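Odwood Workspace, upper floor
Monthly safety walk-round – checklist and comments
Date of check: 22 November 2019
Next full service of equipment: June

Mark each line OK, ACTION or N/A. Write a comment for anything marked ACTION.

1. Escape routes
1.1 Stair door opens fully and closes by itself – OK
1.2 Route to stairs clear to full width – OK
1.3 Railing firm, no loose fixings – OK
Comment: checked by hand along the whole length. One cap missing from a bolt, not urgent. Replacement on order from Brindiron.

2. Lighting
2.1 Ceiling lights working – OK
2.2 Emergency light test – ACTION
Comment: the unit nearest the stairs went dim before the end of the test. Battery to be changed.

3. Fire extinguisher
3.1 In its marked position – ACTION
3.2 Pin and seal in place – OK
3.3 Hose free of cracks – OK
3.4 Body wiped down, label readable – OK
Comment: the bracket is still not up, so the extinguisher is kept on the floor. Hang it with the handle no higher than 1000 mm. Dust the body and hose with a dry cloth each month, no sprays. If it has been laid down for cleaning or checking, stand it up again before leaving it.

4. Leads and sockets
4.1 Plugs and adapters undamaged – OK
4.2 No leads across walking areas – ACTION
4.3 Power strips not joined one to another – OK
Comment: white cable runs over the open floor near the extinguisher. Needs a cover strip or a route along the wall.
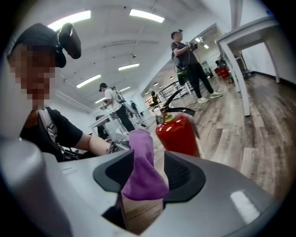
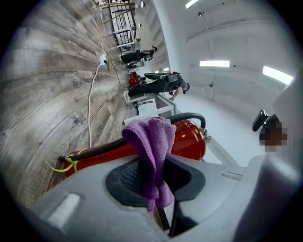
Last one: extinguisher upright, with the cable running past it to the power strip. 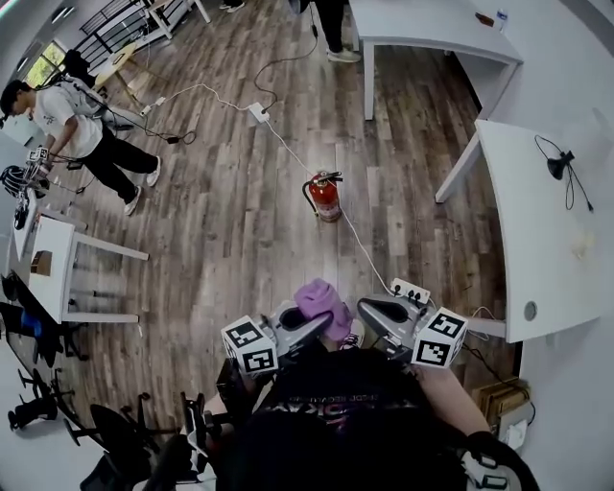
Can a cable cover be left down all the time?
A cover can stay down for as long as the lead is needed, provided it lies flat and its edges do not lift. Look at it on each monthly check and take it up if the lead goes.

5. Floor
5.1 Boards level, no raised edges – OK
5.2 Nothing spilled or slippery – OK
5.3 Small items picked up – ACTION
Comment: bags and boxes to go on the shelving or under a desk. Same point as last month.

6. Furniture
6.1 Tables steady, legs tight – OK
6.2 Office chairs, castors and backs sound – ACTION
6.3 Stools stored tidily – OK
Comment: one chair sinks when sat on. Label it and send it back to Kavatard, it is still under guarantee.

7. First aid
7.1 Box in place and stocked – ACTION
Comment: plasters down to about 30, order another pack. Eye wash in date.

Actions open from this check
Emergency light battery – within a week
Extinguisher bracket – Nikzad to fit, chased twice – still waiting
Cover strip for cable – order 70 mm width
Faulty chair – return
Plasters – order

Form ref. 152. Keep with the fire log.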